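Gresomance Project: Fruit and Basket Gallery
Posted Wednesday, October 19, 2022
Filed under: Data collection, Tabletop tasks

This gallery covers the fruit and basket task, the third one we have recorded for Gresomance. The task is simple to state. Fruit starts out on the table, and an operator drives the arm to put it in the basket one piece at a time. Each run is saved with the arm positions, the gripper opening, the video and a one-line instruction. We have 581 runs saved so far. Of those, 338 have been checked and labeled, and the rest are waiting for review.

We started in May with blocks and cups. Fruit was the next step up because the shapes differ and a grip that works on one piece often fails on another. All recordings are made at the Tillar lab, on the bench nearest the door.

Table view

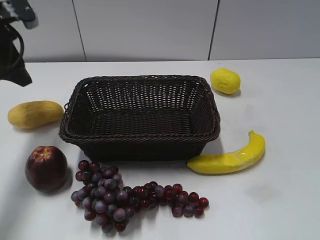

The layout changes after every run. Operators get a printed card with a rough position for each piece, and they are asked not to line things up neatly. Early on, people tended to put the same piece in the same corner, and the first model we trained went to that corner no matter what was there. Those runs are still in the archive but are left out of training.

Instructions are written after the layout is set. Most are plain, such as "put the lemon in the basket" or "put the apple in the basket." A smaller group uses position words, such as "pick up the fruit behind the basket." We keep the two groups in separate folders so they can be tested separately.

Grapes are the slowest item. The bunch can be picked up in several places and it swings when lifted, so operators are told to take their time and lower it all the way before opening the gripper. The banana is usually taken across the middle. Either direction is fine as long as the fingers close squarely.

Wrist view
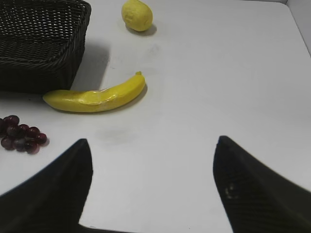

Both views are recorded at the same rate and share one clock. The Vurel logger writes a time stamp to every picture, and a script compares the two streams when the run is closed. If they drift apart, the run is marked and has to be done over. This was a regular problem over the summer and is rare now.

A run is kept when the named piece ends up in the basket and the arm goes back to its start position. Missed grasps are kept too, provided the operator recovers and finishes. Runs where someone reaches in to move a piece by hand are thrown out.

Labeling is done in the Babaei viewer. The reviewer marks three points: first contact, lift and release. Two reviewers look at each run, and when their marks disagree the run goes back in the queue.

Notes on the set

Runs are stored in batches of 100. Batch folders are closed once they are full and are not edited after that. Corrections go in a separate text file next to the folder.

The held-out layouts are not included in the shared download. They are used only for testing, and we ask partner groups not to rebuild them from the cards.

The next gallery will cover the reverse task, taking fruit out of the basket and setting it on the table. Recording for that one uses the same bench and the same instruction format. The card set is finished and the first runs are on the schedule.

Back to all galleries
Previous: Blocks and cups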